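# Notebook: Sturska, simulated grasp set, April

Carrying on from the upright-object list. Wrist view checked before starting the long run.
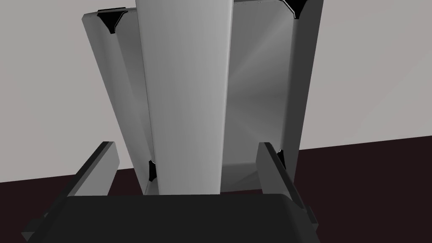
Target for this batch is 300 accepted episodes on the tall metal asset, all teleoperated in sim, none scripted. The scripted ones from the Evach batch all approach on the same line and the policy copied that line whatever the start pose. Operators are free to choose their approach provided they finish at the base.

Settings as run:

- start pose jittered in x, y and yaw, height fixed
- wall and floor materials fixed for this batch
- one overhead light, direction randomised within a narrow cone
- wrist view saved at every control step, joint states and gripper width alongside
- episode ends on operator keypress or at 90 seconds

## Reflections

The brushed material gives a strong sheen that moves with the wrist. Left in on purpose. Penero's renders used a flat grey and the policy trained on them lost the object as soon as the highlight crossed the centre panel. Roughness is now sampled per episode, lower bound 0.2. Below that the denoiser smears the brush lines and the small black brackets go blotchy.

The top of the object is out of view from close in. Fine for the grasp itself. For the approach phase we need a second view or a longer start distance. Have gone with the longer start for now and left a note in the config.

## Collisions

The convex hull on the asset was closing the corners between the panels, so contact registered before the finger pads reached the surface. Replaced it with a decomposition, 4 pieces. Step time went up slightly, no change to the operator's frame rate.

Episodes recorded with the old hull are moved to `sturska/hold`. Do not merge them. Contact flags in those are wrong but the images are usable, so they could go into the encoder pretraining if Ho wants more frames.

## Rejection rules

1. Finger through mesh at any step: reject.
2. Operator idle for more than 3 seconds mid-approach: trim if it is one pause, reject if it recurs.
3. Object tipped and then recovered: keep, tag `recover`.
4. Timeout: keep the images, drop from the action set.

Rule 3 is a change. We used to throw these out, and the resulting policy froze whenever the object leaned. Tag has to be set by hand at replay, as the tilt threshold also fires on ordinary nudges.

## Open

- Gripper width is logged one step late relative to the image. Offset looks constant. Check against a scripted open/close before correcting anything in bulk.
- Palm and fingers come out very dark in the wrist view. Try a weak fill light on a handful of seeds, compare edge contrast on the pads.
- Dark floor against dark finger, right side: segmentation mask bleeds. Might need the floor material randomised after all.
- Ask Ho whether the loader reads `recover` or silently drops unknown tags.

Run started 16:40, seeds in the usual place.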